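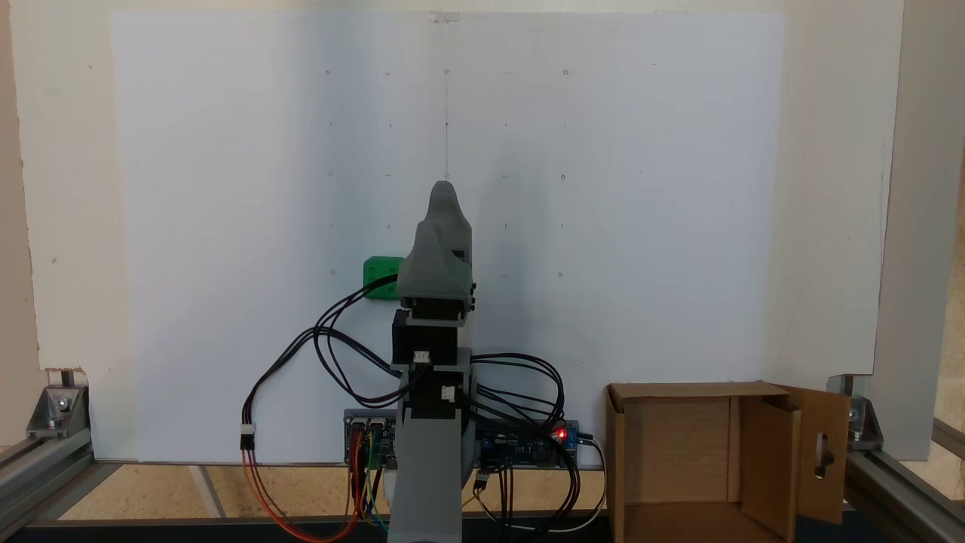 Pencil dots and tick marks on a white panel, with a strip of clear tape at the top edge.

By Gebremedhin Fikre
May

Tips for the protest sign maker, kitchen table division

I have lettered signs for every march in Pletenport worth getting rained on at, and the first lesson is to count your letters before you open the marker. Last spring I carried a board that demanded the council RESTORE BUS ROUTE 4 with the 4 about as big as a raisin.

Rule your lines in pencil, lightly. Start from the middle letter and work outward both ways. Spaces count as letters, whatever your brother-in-law thinks.

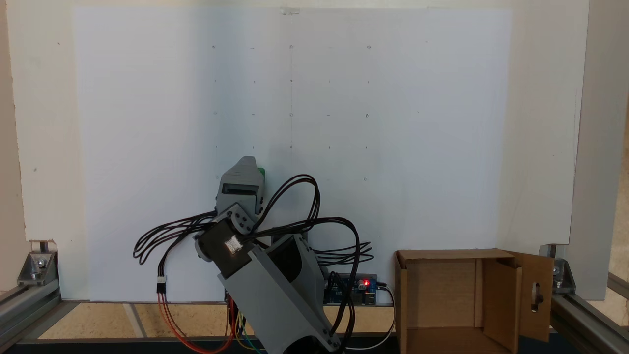
Keep it under seven words. The budget may well be short by 600 grand, but people on the far curb get 15 seconds with you, and most of those go to your hat.

Chisel-tip markers beat round ones. Black on white, or black on yellow if you're feeling festive. Erase the pencil only after the ink has had 47 minutes, a figure I arrived at by smearing things.

Tape the handle up the back in three places. Wind finds the fourth.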